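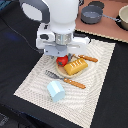 Kitchen Table > Feeding a Crowd > Cold dishes and salads

Rice salad for 40, can I do it the day before?

Posted Wednesday by plumduff
1,381 views

Hello all, I've been reading along for ages and finally have a reason to post. It's my parents' anniversary lunch in February and I have rashly offered to do all the cold food for 40 people, in the hall at Pondton, which has a lovely big fridge and an oven I wouldn't trust with a crumpet. My sister is bringing the puddings and an uncle is doing a ham, so I'm down for salads, and Mum has asked for the rice one she used to make when we were small, with peppers and sultanas and a slightly curried dressing.

I've only ever made it for the four of us. What I want to know is whether I can cook and dress the whole lot the evening before, because I shall be driving over from Prirkham in the morning with two children and a cake stand and I really don't fancy boiling rice at dawn. Also, how much rice? I keep working it out and getting a mountain!

Re: Rice salad for 40, can I do it the day before?
Posted by gingernut_lane

Oh how lovely, my mum made that one too, I can taste it now (ours had tinned pineapple in, but we won't go into that). Yes, you can cook it the evening before as long as you cool it fast. I tip mine out on to big baking trays in a thin layer, by an open window, fork it about a bit, and get it into the fridge inside the hour. Please don't leave it sitting in the pan with the lid on while you have your tea. Dress it that same night and it'll drink up all the flavour.

For quantity I'd go for 40g dry rice a head if there are other salads, and knock a bit off for the children. You'll still take some home.

Re: Rice salad for 40, can I do it the day before?
Posted by marrowfat

I'm going to be the miserable one, sorry. I wouldn't do rice at all for that many. Getting a great heap of it cold quickly in a home kitchen is harder than it sounds, then it's got a car journey, then it sits on a table while everybody does the speeches. Couscous or bulgur would be much less worry and takes the same dressing perfectly well. I did bulgur for my own sixtieth and had three people ask for the recipe.

And if you must do rice, please don't dress it the night before. It goes claggy and the peppers weep.

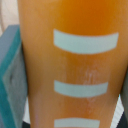 Re: Rice salad for 40, can I do it the day before?
Posted by gingernut_lane

I do see what you mean, marrowfat, and I'm not brushing the safety side off, but it's her mum's salad! You can't put bulgur in front of a woman who has asked for rice. Cook it in three or four batches so you never have a huge hot heap to deal with, use a cool box with plenty of ice packs for the drive, and put it out in smallish bowls, topping up from the fridge.

On the claggy business, I've never had that with easy-cook long grain. Basmati, yes, it breaks up.

Re: Rice salad for 40, can I do it the day before?
Posted by tuppence_and_toast

Could I come in halfway between the two of you? I dress the rice the night before with half the dressing, only the oil, vinegar and curry powder part, and keep the peppers, spring onions and herbs in separate tubs. It all gets stirred together at the hall with the rest of the dressing, which takes me 15 minutes at most, and that includes hunting for a spoon. The sultanas can go in the night before as they plump up beautifully.

Do taste it again in the morning. Cold food wants more salt than you'd think, and rice from the fridge tastes of very little until it's had another squeeze of lemon. For the curry powder I use the mild one from Rizk on the market, toasted in a dry pan for a few seconds first.

Re: Rice salad for 40, can I do it the day before?
Posted by marrowfat

Toasting the curry powder is a good tip, I'll give you that. Raw curry powder in a cold dressing is horrid and dusty. Still wouldn't do the rice.

Re: Rice salad for 40, can I do it the day before?
Posted by plumduff

Thank you so much, all of you, I didn't expect such a lot of help! Marrowfat, I did waver, and I've decided to do a small bulgur salad as well, with lots of parsley, so you've won half a table. But the rice has to be there or I'll never hear the end of it.

I'm going with easy-cook, in batches, on trays, with tuppence's half-and-half dressing. I had a trial run for 7 of us last night and it went down very well, although my eldest picked out every sultana and lined them up round the rim. One more question while I've got you. I've a Wikon rice cooker in the loft that was a wedding present and has hardly been used. Is it worth getting down, or will it make the grains too soft for a salad?

Re: Rice salad for 40, can I do it the day before?
Posted by tuppence_and_toast

Leave it in the loft, I'd say. I like a big pan of boiling salted water for salad rice, then drain it well while there's still a little bite to it. Hope your mum and dad have a wonderful day, and do come back and tell us how the ham was.

Contact the moderators | © Kitchen Table Forum | Back to top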